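I have been meaning to write this up since August, when Leilani Szabo asked me over lunch why on earth I was still "playing with pretend tables". Fair question! The short version is that I've spent a good chunk of the year trying to find out whether you can compare two robot policies in simulation and believe the answer, and I now have a result I half trust.

For anyone who doesn't follow this stuff: a policy is the bit of software that takes in camera pictures and an instruction and decides where the arm goes next. Ours are trained on recordings of people driving real arms about. Testing them properly means standing next to a real arm for days, resetting the objects by hand every single time, and I can tell you from experience that by mid-afternoon you are putting things back in slightly different places and you've stopped caring. Thaddeus Obi did most of the real trials for this project, and I owe him several dinners.

So the idea (not mine, lots of groups are at it) is to build a simulated copy, run the policies in there overnight, and look at the numbers over breakfast. The catch is the looks. A policy that has only ever seen real camera pictures can get very confused by a rendered room, and then you're measuring how confused it is, which tells you very little about how well it picks things up.

We tried two ways round this. The first was to make everything as pretty as we could, with proper lighting and textures and so on. It was slow and I hated it. The second was to leave the rendering fairly plain and spend the effort on the cameras instead: matching where they sit and how wide they see, two fixed views of the table plus one on the wrist. Juniper Kasprzak wrote the fitting code for that. We call the plain version Murkico and the pretty one Bostano, for reasons that are lost in a very long chat thread.

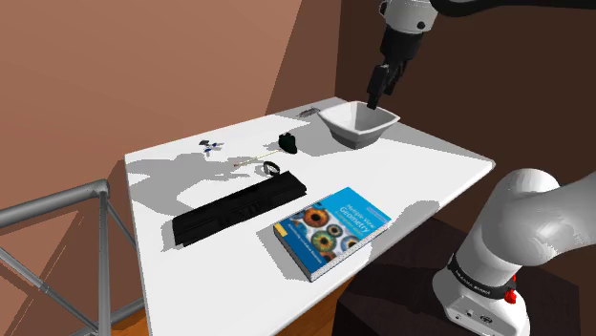

Murkico, with the Franka arm and the bits and pieces on the table.
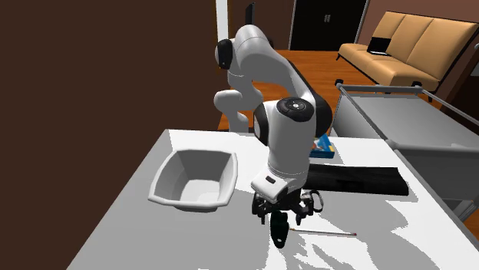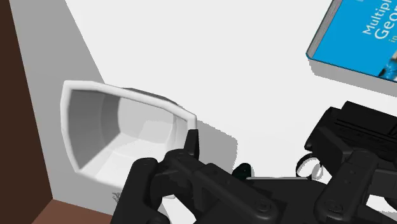
The instructions are all of the "put this in that" kind, and each one gets scored by a little script that checks where things have ended up. I was against part marks at first. I wanted done or not done, nice and clean. Ezekiel Yazzie talked me out of it, and he was right – with weak policies nearly everything scores nought, so you can't tell a policy that reaches for the correct object from one that waves at the ceiling. We now give a bit for getting close, a bit for a grasp, and the rest for finishing.

Right, numbers. We had 7 policies, and 465 real trials spread across them (thank you again, Thaddeus). In simulation each policy got 1000 runs, with the starting positions jiggled a little each time. Then we ranked the policies by real score and by simulated score and looked at how well the two lists agreed.

With Murkico, the order came out the same apart from two policies in the middle swapping places. Their real scores were so close that I wouldn't bet a sandwich on which is better, so I'm not losing sleep over it. Bostano got the top and the bottom right and made a hash of the rest, which annoyed me a great deal given how long I'd spent on the lighting.

The actual scores are another matter. Our best policy managed 61 per cent on the real table and a good deal less in simulation, and the gap isn't the same for every policy. If you want to know "is A better than B?" then I think this is useful. If you want to know "how often will A work in my kitchen?" please don't use it for that. I've already had one email asking.

Where does it go wrong? Mostly contact, I think. Small and thin things are a pain, and the simulated fingers will sometimes squeeze an object and have it shoot off sideways like wet soap. I spent a whole week on friction settings and got a slight improvement and a bad mood. I also suspect the wrist camera matters far more than the fixed ones. When I shifted the wrist camera a little in simulation, the scores dropped sharply for all the policies, whereas moving one of the fixed ones by the same amount barely made a dent. I didn't expect it to be that lopsided, and I haven't got a real-world test of it yet, so treat it as a hunch.

Lucinda Bellamy read a draft of our write-up and pointed out that all the policies come from the same training recipe, more or less, so of course they might rank sensibly. Ouch. She's right that a really different sort of policy could break the whole thing. We've got one from the Zustbridge group that was trained in another way entirely, and it's queued up to go through both simulators next, followed by a set of real trials which I have, with some reluctance, agreed to help run myself.

The fitting code still needs tidying before I can share it. At the moment it only works if you start it from Juniper's home folder.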